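Last updated: September

I got into one-pot rice cooker dinners when we moved to Bresen and the flat came with a hob that took half an hour to boil an egg. My neighbour Vija Kazlauskienė lent me her old cooker to tide me over, and I never really went back. So many of you asked about the beef rice I made on Saturday that I thought I'd better write the thing down properly!

First, get everything out before you start. I know, I know, everyone says that, but rice cookers move quickly once they get going and you don't want to be hunting through a drawer with the lid up. Meat on its own plate, bits and pieces in a divided dish if you've got one, and a wooden spatula within reach.
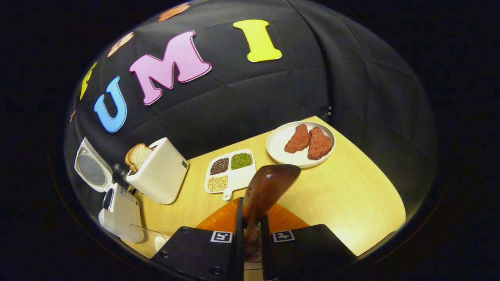

Meat on a white plate, divided tray next to it, spatula at the ready.

Wooden or silicone only, please. I ruined the coating on my first inner pot with a metal serving spoon (a wedding present, too) and the rice has stuck in that one ever since.

Now the rice. I use 2 cups of short grain, the little cup that comes with the cooker and not a proper mug, and I rinse it in a sieve until the water stops looking like milk. Tip it into the pot, fill to the 2 line, then take out a couple of spoonfuls of water to allow for the soy sauce. Leave it to soak while you do the meat.

Slice the beef as thinly as you can manage. Half an hour in the freezer firms it up nicely if your knives are as bad as mine. Toss it with 3 tablespoons of soy sauce, a spoonful of sugar, grated ginger and a bit of sesame oil, then lay it over the rice in one layer. Don't stir at this point! The rice wants to stay flat underneath or you get crunchy patches. Lid down, normal white rice setting, and go and do something else.

When it clicks over to warm, leave it shut for ten minutes and then open it right up.
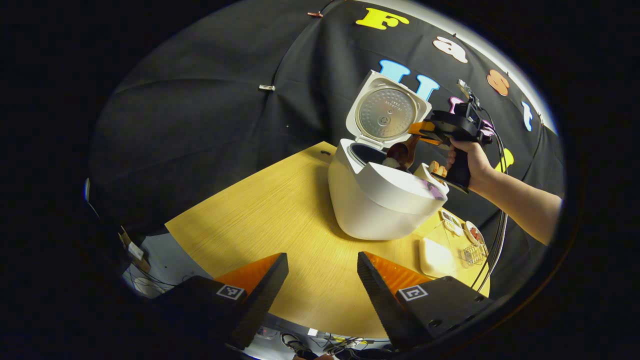

Go in down the side and lift from the bottom, turning the rice over on itself — it's more of a fold than a stir. Mash it about and you'll have beef porridge, which my sister-in-law Sigita quite likes but I don't. Check a bit of the thickest meat while you're there, and if it's still pink give it another five minutes with the lid down.

Spring onions on top, and a fried egg if you're hungry. Leftovers need to go in the fridge quickly, within the hour, and I'd eat them the next day. They make a very good fried rice with a handful of frozen peas.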